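Sorting a parish map archive, one sheet at a time

The map collection at Larnusville occupies two rooms on the upper floor of the old corn exchange. It holds 422 sheets, most of them field surveys and estate plans, and until last year it had no working index. The archivist in charge of the re-cataloguing agreed to talk about the method on condition that the interview stayed on the method.

The first question was why the old index had been abandoned. "It was arranged by donor," she said. "If you knew who had given a map, you could find it. If you knew which field you wanted, you could not. Most readers come in with a field."

The new index is arranged by place, then by date of survey, then by scale. Each sheet has a shelf number that records only where it is kept. The archivist regards this separation as the main improvement. Under the previous system the number carried the donor, the drawer and the year of arrival, and had to be rewritten whenever a drawer was reorganised. Some sheets had been given four numbers, all in ink.

Work began in May with the Paredes estate plans, a run of 123 sheets drawn by at least three surveyors. They were chosen for their consistency of size. "You want to make your mistakes on the easy ones," she said. "We changed the form twice in the first fortnight. After that it held."

The form has eleven fields. Five are compulsory: shelf number, place, date, scale and condition. Where the date is missing, the cataloguer enters a range and states the evidence for it, such as a watermark or the presence of the Ineck branch railway. Guesses without evidence are left out. Asked whether this produced a large number of blank entries, she said that it did, and that a blank was easier to correct than a wrong date which had been copied into three other lists.

Scale caused more trouble. Many of the older plans give it in chains to the inch, some give it in perches, and a few have a scale bar with no figures. The team measures the bar and compares it with two fixed points on the modern map, usually church towers or bridge abutments. Paper shrinks unevenly, so the measurement is taken along both edges and both results are recorded. 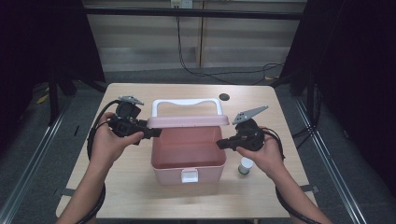
By the Archive Editor, Local Records Review
September 2, 2018

Storage was the next subject. Large sheets lie flat in steel drawers, no more than ten to a folder. Tracings are kept apart from everything else. Rolled maps are unrolled only when there is drawer space to receive them, and at present there are nearly 300 folders for a room designed to take fewer. She would like a second plan chest but described the floor loading as "the limit we reach before the budget".

Humidity is logged twice a day by hand. The building has thick walls and small windows, and the readings move slowly. The exception is the north corner, where a downpipe failed some years ago and the plaster has never fully dried out. Nothing is shelved within a metre of it.

The index itself is kept in a small program called Drarineo, bought for its export function. Every record can be written out as plain text with one field to a line. "I have moved two catalogues out of software that no longer ran," she said. "I looked at how to get the records out before I looked at anything else." A printed copy is made each quarter and kept in a different building.

Scanning has been put off. The larger plans would have to be photographed in sections at 400 dots per inch and joined afterwards, and the joins are rarely accurate enough for measuring from. She would sooner finish the index and scan on request. Readers who need a boundary checked still have to see the sheet.

Asked what other small archives might take from the work, she recommended writing down the rules for place names before starting. Larnusville had not done so. Two farms appear under three spellings each, and the cross-references took most of a month to put right. The agreed spelling is now the one on the current map, with every earlier form entered as a variant.

The remaining sheets are the drainage plans. They are in poor condition along the folds and will be catalogued after they have been flattened.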